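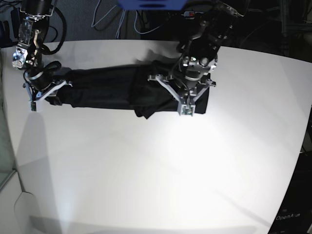 Lost most of the morning to the gripper fault again. It came up twice before the first tea break, same code both times, and each time both arms stopped dead and sat there until I cleared it from the console. The trouble is what happens when they stop. With a dark cloth pulled tight between the two grippers, the arms freeze but the jaws keep their grip, so the pull stays on until a person comes along and lets it off. I have written this in the log three times now. The Dirkosix people say the jaws are meant to hold on a fault so that nothing gets dropped, and I can see that for a heavy part, but these are clothes.

Home Archive October Notes Older Newer

Went through the settings with Ansel Ruiz-Ortega on the phone at half past ten. He had me read out the force limits for each side. Left was 12, which is what the sheet says. Right was 48. I read it to him again and he went quiet, then asked who had been in the file. I said me, him, and whoever loaded the Stosix update. Neither of us remembers touching that line. It may have been wrong since the update went on, and if so every fault we have put down to the cable was nothing of the kind.

I changed it back to 12, saved it, restarted and read it back. Still 12. Restarted again to be sure.

Should also note that I put my hand in to free a cuff after the second fault without pressing the stop. The console said the arms were idle and I took its word for it. Nothing moved, but with the right side set at four times what it should be that was a stupid thing to do. I have put it in the safety book under my own name and told Ansel. He said the rule is stop button first, every time, whatever the screen says. I know the rule. I wrote it out for the wall in the spring.

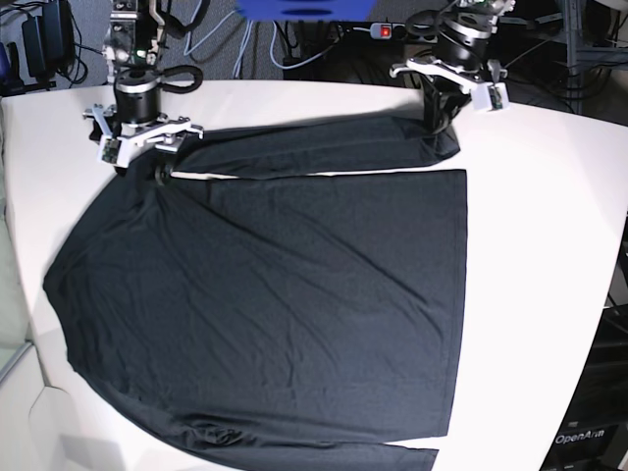

After lunch we went on to the long-sleeve folds at slow speed, which Ansel wanted before he would sign anything off. Plan was 7 runs with nothing changed between them. Five went through. One faulted on the sleeve, with the old code, and one I stopped myself when the left wrist made a ticking noise I didn't care for. Could not get it to do it again with the power on. With the power off I turned the joint by hand and it felt a bit rough near one end, so that is now a separate job.

So the force limit was part of it and there is something else besides. I had hoped for one answer. Wrote both up for Yensuk and asked for the change history on the settings file, if they keep one. If they don't, I want a copy saved here every night so we can at least compare.

Ordered a wrist bearing from Fleltex. They gave no date for it. Until it comes we stay at slow speed, and I have taped a note over the speed control saying so.

Left at ten past six. Power off at the wall, stop button in, key in the drawer.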